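Je l'écris vite, entre deux séances, parce que ça m'énerve depuis des semaines. On nous demande partout des chiffres. Combien de démos, combien d'heures, combien par opérateur. Chez Rivance c'était 2000 pour la fin du trimestre, affiché sur le tableau, avec une barre qui monte. Personne pour demander ce qu'il y avait dedans.

Ma thèse, pour ceux qui n'iront pas plus loin : une démonstration téléopérée est un geste d'artisan, et on la paie, on la planifie et on la juge comme de la saisie de formulaires. Le robot apprend ce qu'on lui donne. On lui donne de la fatigue.

J'ai téléopéré huit mois. Du tri, du pliage, des couverts, des bouchons. Bras maîtres devant moi, bras suiveurs de l'autre côté, deux écrans, une pédale pour valider. La première semaine on fait n'importe quoi. On pince trop fort, on arrive trop haut, on redescend, on corrige. Et chaque correction part dans les données comme si elle faisait partie de la tâche ! Le modèle ne sait pas que j'ai hésité parce que je voyais mal. Il apprend à hésiter.

Au bout d'un mois, autre problème. On va vite. Trop. On a trouvé le raccourci, toujours la même approche, toujours le poignet tourné pareil, et on l'enchaine jusqu'à midi. Jolies courbes. Succès partout. Puis on déplace le bac de la largeur d'une main et la politique apprise va poser l'objet dans le vide, très sûre d'elle.

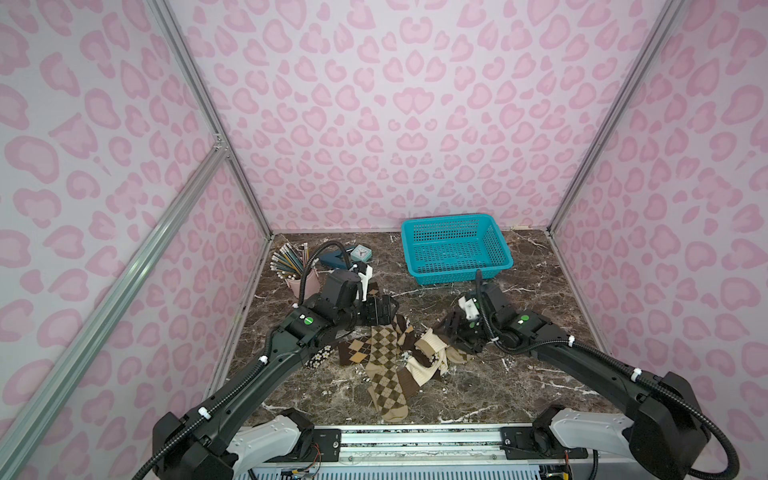 Le linge, c'est ce que je défends depuis le début contre les amateurs de cubes. Un cube, on l'attrape ou on le rate. Le tissu, lui, oblige à choisir : par où, à quelle épaisseur, avec quelle pince, et qu'est-ce qui vient avec. Prenez un tas de six chaussettes, une brune à saisir en haut à droite, une longue à losanges qui traverse tout, une claire chiffonnée sur elle-même. Pour la pince droite, la brune est un choix sensé, elle est au bord. Mais par quel bout on la prend, ça ne s'écrit dans aucune consigne. Un opérateur reposé regarde une seconde de plus. Un opérateur qui a encore quarante prises à rendre avant la pause y va, tire, et si deux viennent ensemble, tant pis, il secoue. Ça aussi ça s'apprend, secouer.

Et le décor. On me dit qu'il faut varier, d'accord, je suis pour. Changer les fonds, ajouter des objets qui n'ont rien à voir avec la tâche, très bien, il faut que la machine apprenne à les ignorer. Seulement on varie ce qui se change en deux minutes et on garde ce qui coûte. Douze fonds différents, et un seul opérateur. Une seule hauteur de chaise. Une seule façon de prendre. On appelle ça un jeu de données diversifié.

L'objection, je la connais, on me l'a servie à Tusstead pendant un atelier en novembre : la quantité lave tout. Avec assez de démos les défauts se compensent, le modèle fait la moyenne. Pour du bruit, peut-être. Mais une mauvaise habitude c'est pas du bruit. Si nous sommes tous formés par la même personne, avec la même vidéo de dix minutes, pressés par le même compteur, on se trompe tous du même côté. La moyenne est fausse aussi. Juste plus lisse.

J'ai vu l'inverse une fois. Petit projet, Ivness, pas d'argent. 263 démonstrations en tout, gardées après relecture. Relecture par les opérateurs eux-mêmes, le lendemain matin, à tête froide, avec le droit de jeter. On jettait beaucoup. On discutait surtout – pourquoi tu passes par la gauche, pourquoi tu lâches si haut. C'était lent et ça rendait le chef de projet malade. Le robot, à la fin, se débrouillait mieux que celui d'à côté nourri au kilomètre. Un seul cas, je sais. Je ne prétends pas prouver.

Ce que je demande tient en peu de place. Des séances courtes. Le droit de jeter sa propre démo sans que ça fasse baisser la barre. Plusieurs mains, des gauchers, des lents, des gens qui plient vraiment du linge chez eux. Et noter qui a montré quoi, dans quel état, après combien d'heures. Holloway le faisait un temps, dans une colonne à part, puis la colonne a sauté quand ils ont changé d'outil.

On me répondra que bientôt il n'y aura plus besoin de nous, que les machines apprendront en regardant des vidéos. Possible. En attendant c'est encore une main humaine qui tient l'autre bout, et quand elle tremble à cinq heures du soir ça finit dans les poids du modèle.

Je reprends à 14 h. Encore du linge.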